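Shared Shop Builds > Arms and Grippers
Cup nesting on the green table, progress and complaints

tablehopper
Second month of this in our corner of the Derwood shop. Goal hasn't changed: the arm picks up kids' stacking cups and bowls and nests them by size, no human hand on the table. We're using an overhead view only, plain green cloth, cups in whatever colors came in the bag. Current numbers are 70 clean nests out of 106 tries. I'm posting because two people here told me in April it couldn't be done with a gripper this fat.
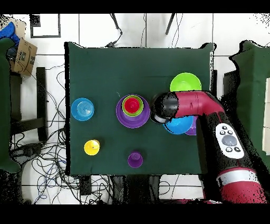

Thread reading time: 3 min

The stack in the middle is red inside green inside the wide purple one. Three deep is as far as I'd push it right now. The small ones scattered on the left half are all upside down, which the gripper likes better.

grout_line
I was one of the two people. 70 out of 106 is about two in three. My nephew does better and he's not bolted to anything. What counts as a clean nest? If the cup lands on the rim and slides in, do you score it?

tablehopper
Yes if it ends up seated. No if I have to touch it.

grout_line
Then you're scoring gravity. Tapered cups want to nest. Drop one anywhere near the middle and it will fall in half the time. Show me the same count with straight-sided cups and I'll be impressed.

Yamila Durán
I think that's too harsh. Grasping a tapered cup is harder than grasping a straight one, the fingers ride up. He still has to get it off the cloth. What I don't buy is the color part. Is it sizing the cups or is it just reading "purple means big"? You've got a small purple cup sitting on the same table as a wide purple bowl, so you could find out today.

tablehopper
Sizing. Color is only used to separate one piece from its neighbor. The small purple one has been the worst of the lot, I'll give you that. 17 of the misses are that cup.

Yamila Durán
17 out of 36 misses on one cup says to me that color is leaking in somewhere. Run it with the purple bowl off the table and see if the number drops.

merkora_mike
What happens when the arm covers the thing it's picking? Looking straight down, your own gripper is in the way right when you need to see. I built the Lukholm arm from the club plans and gave up on overhead for this exact reason. Put a second camera low on the side.

tablehopper
It doesn't look during the grab. It decides where to go, then goes.

merkora_mike
So it's blind for the last bit. OK. That explains a lot of the other misses.

tablehopper
Another layout, for the people who said I only show the easy ones. Plates out in the open, small cups bunched up at the lower left, and the purple cup is the one mostly hidden by the gripper.
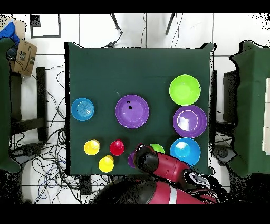 Page last changed: April, 9:17 pm

grout_line
Better layout, I'll admit it. The two yellow cups and the red one are close enough that a fat gripper ought to bump something. Does it?

tablehopper
Often. More than 9 times it has shoved a neighbor and still called it a success. I left those in the count because the target cup ended up seated.

grout_line
And there it is. Take them out and post the number again.

Yamila Durán
Agree with grout_line for once. A shoved neighbor is a miss if the next pick depends on where that neighbor was.

říha_fan
Could be worse. Does it look at the table again after each pick? If so the shove doesn't matter much, it just plans from the new spot.

tablehopper
It looks again every time. That was my reasoning for counting them.

grout_line
Fine, then list them in their own column. Seated clean, seated with a shove, missed. I'm still waiting on straight-sided cups.

tablehopper
Three columns, OK. Purple bowl comes off for the next run. If anyone has straight cups that fit inside each other, leave them on the shelf by the drill press.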